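Wood veneer

Wood veneer is a thin sheet of wood glued to a thicker base, such as particleboard, fiberboard or a cheaper kind of solid wood. It is used for tabletops, doors, cabinets, wall panels and musical instruments. Most furniture veneer is less than 3 millimeters thick.

Production

Logs chosen for veneer are usually straight and have few knots. The bark is removed, and the log is soaked or steamed to soften the fibers. Drying follows cutting, and the sheets are stacked in the order they came off the log so that neighboring sheets can be used together.

Rotary cutting turns the whole log against a long blade and peels off a continuous sheet. Plain slicing moves a half log against the blade and gives the arched pattern known as cathedral grain. Quarter slicing gives straighter lines.

Matching

In book matching, every second sheet is turned over, so that two neighbors mirror each other. In slip matching, the sheets are laid side by side without turning. Random matching mixes sheets of different widths and is common in plain office and school furniture.

Trade history

Small veneer mills were once common in wooded regions with good river transport. The Seidel mill at Clernadness opened with 14 workers and cut mainly birch and maple for local chair makers. Its owner, Malte Stöcker, later added a steam press and sold finished panels under the name Modent. A fire on 7th November destroyed the drying sheds, and the mill did not reopen until the following May. The historian Frauke Kramer has listed 700 surviving sample sheets from the mill, most of them unlabeled.

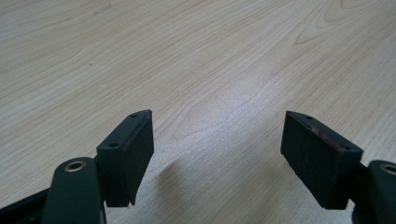 Care and repair

Veneered surfaces are dusted with a soft cloth and wiped along the grain. Standing water can loosen the glue at seams and edges. Small blisters are slit with a sharp knife, filled with fresh glue and pressed flat under a weight. Sanding must be light, as the top layer is easily worn through.

See also: Inlay, Marquetry, Plywood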